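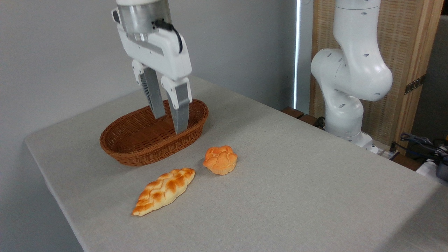 Cahier d'atelier, 9 janvier 2020

Reprise après les congés, et je commence par la table du pain, parce que c'est elle qui m'a trotté dans la tête pendant toute la pause (on a les vacances qu'on mérite). La nappe gris clair est remise, celle au tissage très discret. J'avais proposé en août une nappe à carreaux, Bernadette m'avait regardée avec beaucoup de patience, et elle avait raison : sur le gris, la croûte ressort bien mieux, les bruns tirent vers l'orange et on voit tout de suite la torsade du pain long. Le gris a par contre le défaut de garder la moindre miette et le moindre pli. L'ourlet du coin avant gauche, je l'ai laissé retomber comme il voulait. Anel préfère le tendre et le fixer dessous, on en reparlera.

Le panier : c'est donc l'ovale brun-rouge qu'on garde. Rosine m'a demandé d'écrire noir sur blanc pourquoi, pour ne pas refaire la discussion au printemps, alors voilà. Le rond de chez Skoltero était joli mais le pain tressé n'y entrait qu'en biais, la pointe en l'air, et finissait toujours par basculer. L'ovale fait 35 cm dans sa longueur, le tressage est serré, et le bord roulé est doux sous les doigts quand on y passe la main vingt fois dans la matinée. C'est bête à dire, mais avec l'autre j'avais des petites griffures sur le poignet. Il est un peu sombre au fond, je le reconnais. Iddrisu voulait y mettre une serviette claire ; j'ai essayé chez moi pendant les fêtes avec un vrai pain, la serviette glisse et on passe son temps à la remonter. Pour l'instant, panier nu.

Les deux pains, maintenant. Le tressé est celui que je préfère, jaune doré avec les crêtes plus foncées sur le dessus, comme une brioche qu'on aurait oubliée deux minutes de trop (ma grand-mère les réussissait exactement de cette couleur-là, et elle disait que c'était voulu). Le petit rond est plus pâle, tout bosselé, avec le dessous d'un jaune plus clair. Yanti l'appelle « le caillou », le nom va rester, je le sens. Je les pose devant le panier, à même la nappe, le tressé en diagonale avec sa pointe étroite vers l'avant de la table, le caillou plus haut à droite, tout près du panier. Cette disposition me plaît bien pour commencer : les deux pains dehors, le panier vide derrière, et on range à partir de là.

Pour l'ordre de rangement, ce que nous avions noté avant Noël tient toujours. Le long d'abord, couché dans le grand axe du panier, puis le rond contre lui, du côté où il reste de la place. Dans l'autre sens, le rond roule au milieu et le tressé se retrouve perché dessus. Anel n'est pas convaincue et soutient qu'en posant le rond tout au bout, contre la paroi, il ne bouge plus. Peut-être bien ! À refaire ensemble, avec le carnet ouvert, et sans que je parle en même temps.

Petites choses à ne pas oublier :
La fiche de la série Penero s'arrête au rangement 228. Reprendre la numérotation à la suite et ne pas repartir de zéro comme je l'ai fait à l'automne — Bernadette a mis une journée à tout recoller, et elle a été très gentille.
Secouer la nappe dehors, pas au-dessus de l'évier.

Le carton Quansah (les autres pains, les fruits, le reste de la vaisselle) est sur l'étagère du couloir. Il y a plus de 64 pièces dedans et l'inventaire collé sur le couvercle est faux depuis longtemps. Rosine veut bien s'y mettre avec moi si j'apporte du café.
Demander à Iddrisu s'il a encore le catalogue Nolusden, pour un second panier du même ovale. Un seul, c'est risqué, le rotin de l'ancien avait cassé net près de la poignée.

Yanti passe demain à 10 h pour voir la table. Je lui laisse la nappe telle quelle, coin compris, et les pains à leur place de départ. Si quelqu'un a besoin du plateau d'ici là, merci de replier la nappe dans le sens de la longueur, elle marque beaucoup moins.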